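Mudville Linen Services sets aside money for two-arm folding benches, asks suppliers for whole-life prices

For immediate release – February

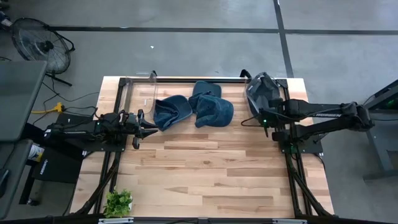

Shabani Kombo wants the first question settled before anyone talks about speed: what does it cost in year three, when the warranty has gone and the gripper pads want changing again. Get that in writing, Kombo told the planning meeting, or don't sign.

That remark has more or less set the tone for the buying plan published today by Mudville Linen Services, which washes and folds towels for hotels, gyms and two care homes from its site at Prarwood. The firm will buy 2 folding benches, each with a pair of arms, in the coming budget year. A further batch may follow. May, not will – the second stage depends on what the first one costs to keep going.

Why towels. They are most of the work. Sheets already go through the big ironer and have done for years, but towels come out of the dryers in a heap and somebody has to pull each one out, find the corners, shake it and fold it. The late shift is hard to fill and the planning team sees no sign of that changing.

The budget

The plan splits the money into four pots: the benches themselves; site works; training; and a running-costs pot which is kept apart and can't be raided for the other three. Last time the firm bought a large machine (the Pulano tunnel washer) the site works were left out of the first estimate altogether and had to be found from the van replacement fund. The vans are still waiting.

Site works this time covers power, floor marking, air handling and moving the sorting cages back from the west wall. Power is the awkward one. The west bay has too few sockets for what is planned, and the firm does not want benches running long-term off extension leads, so new floor points go in first. No bench will be delivered untill those are signed off.

"We've priced the arm and forgotten the plug before," said Savita Malhotra, who looks after site budgets at Prarwood. "So the plug is line one this year."

Running costs include spare grippers, pads and covers, cables, software fees, call-outs, and the hours staff spend loading and clearing. Suppliers who leave any of these blank will be asked once to fill them in. After that the bid is put aside.

What suppliers are being asked for

Bids should give a price to buy and a price to lease, over the same term. Both on one page please. The firm hasn't decided between them. Leasing keeps cash free for the vans, buying is cheaper if the benches last, and the finance side would like to see real numbers before arguing about it any further.

Each bidder will be sent a bag of 80 used towels from normal stock, mixed sizes, some with worn hems. Not new ones. New towels behave far too well. The trial is run on the bidder's own bench, with someone from Prarwood in the room, and the towels go in as they come, bunched up or in a pile. No laying them out flat beforehand. Any towel a person has to rescue is marked down as a rescue, and the rescue rate goes next to the price when bids are compared.

A bench that folds slowly and needs little help may well beat a quick one that needs somebody stood beside it. Staff on both shifts said the same when asked.

The trial score sheet has been drawn up by Xiaoyan Tang and Yufang Jia and is 2 sides long. Bidders can have it in advance, there's no trick to it.

Contract points

Spare parts held in the country. Next working day call-out as a minimum, with the price for faster cover shown seperately. Training for at least four staff at Prarwood, and again for free if the software changes enough that people have to relearn it. The right to do small repairs in house without losing cover. A buy-back figure or a disposal price, whichever the supplier offers, but one of them has to be there.

The firm's standard terms, reference MacLeod 2389, apply to everything else. Copies on request.

Jobs

No posts are being cut under this plan. Folding staff will be offered training on the benches or a move to packing and dispatch, where there are gaps now. Shaohua Tang, who runs the late shift, has asked that the people who will use the benches are at the supplier trials as well as the managers, and this has been agreed.

"They'll spot in ten minutes what we'd miss in a day," Tang said. "I'd rather hear it before we've paid."

Timetable

Questions from suppliers by the end of February. Bids in March, trials in April and May, decision in June. Floor points and marking over the summer, when the gym contracts go quiet. First bench in September if all goes well, second one after it has done 400 hours on real work. If the first bench does not get to 400 hours without a major fault, the order for the second is paused and the money stays in the pot.

A short report on costs against plan will go out after the first bench has been in for six months. That includes the rescue rate, good or bad.

Notes for editors

Mudville Linen Services is a commercial laundry based at Prarwood. Site visits for press can be arranged, mornings only, before 11am. Flat shoes.

Suppliers wanting the bid pack should write to the Prarwood office and mark it "folding benches". Please don't phone the dispatch desk, they haven't got the packs.

Ends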